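Ticket 172 - Planulura pour policy, claimed result not reproducing
Status: open
Reporter: Araceli Lozano

The report says the policy learned to pour beans by weight. I doubt it. The left gripper is on the scale during the pour.

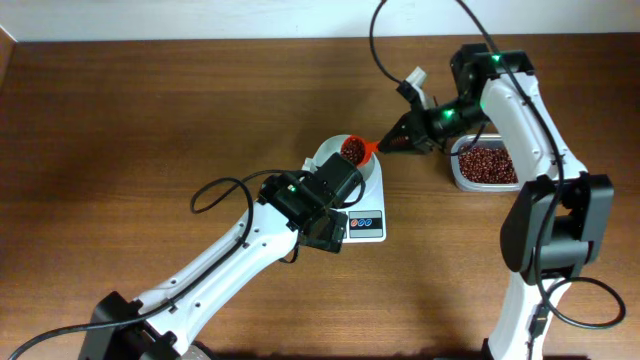
Casimiro, were those readings thrown out? Over 3,135 training steps show no loss change - looks like timing to me. Please rerun 11 trials with both arms clear before logging. 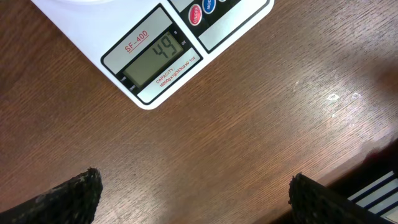

Wrist view, display at 49 g, gripper open.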